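## Section 4: Frame and cover

The box calls this a tool-free job. Treat that claim with some suspicion and allow an evening for the Rulimik.

1. Clear a table and lay out the pipes by thickness. The 860 mm pipes are the uprights, whatever the sticker says.
2. Stand a thick white pipe upright on the tabletop and hold it low, near the foot. It will lean a little at this stage. 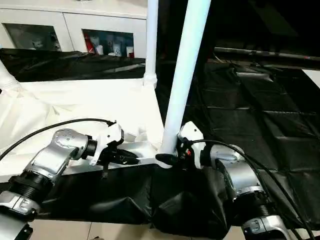 **Do the pipes need glue?**
Leave them dry, or you will never get the cover off for washing.

3. Join the 700 mm rails to the uprights. Push until the pipe stops, then push again - the first stop is usually a false one.

> **Caution:** Rodden rates the frame for 17 kg. We would not hang that much on it, and nothing at all before the cover is fitted.

4. Draw the white fabric over the pipes and work it down to the lower rail. Creases and bunching are normal with the cover half on. The leaflet says they "relax by themselves". Ours needed a cool iron.
5. Hold the frame by its pipes while you straighten the cloth. Pulling on the fabric alone drags the corners out of line.
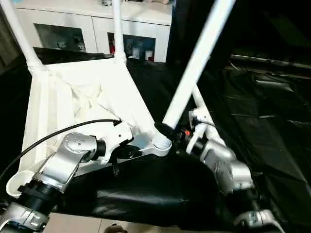 ## Section 5: Washing the cover

Wash at 60 degrees at most, and expect some shrinkage despite the label.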